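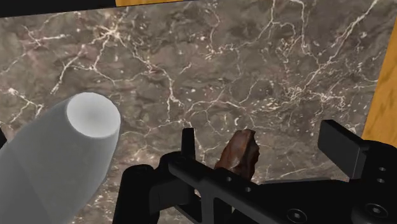

I fell for marble on a wet afternoon in May, in a stoneyard outside Melden, when I'd only gone along to keep my sister company. She wanted a worktop. I wanted a cup of tea. Three hours later she had gone off the whole idea and I was stroking a slab the size of a garage door and asking what it cost (don't ask).

The man to blame is Dirceu Tavares, who has been cutting stone for 17 years and talks about it the way my dad talks about his roses. He tipped a bucket of water over a dull grey slab so I could see the colour come up, and I'm afraid I gasped. Veins everywhere! They're old cracks, he told me, filled in by minerals while the rock was still deep underground.

So I bought an offcut, 600 millimetres long, and it took two of us to get it into the car. It's my pastry board now and I love it, though I've already ruined one corner with half a lemon. Acid eats the polish, and no amount of scrubbing brings it back. Dirceu laughed when I rang him in a panic. His own kitchen table has 16 rings on it, all from wine glasses, and he can tell you which dinner each one came from.

My sister went for laminate in the end. She wipes it down with whatever's under the sink and never gives it a thought. I've got a tin of stone sealer, a drawer of coasters and another trip to Melden booked for 31st July.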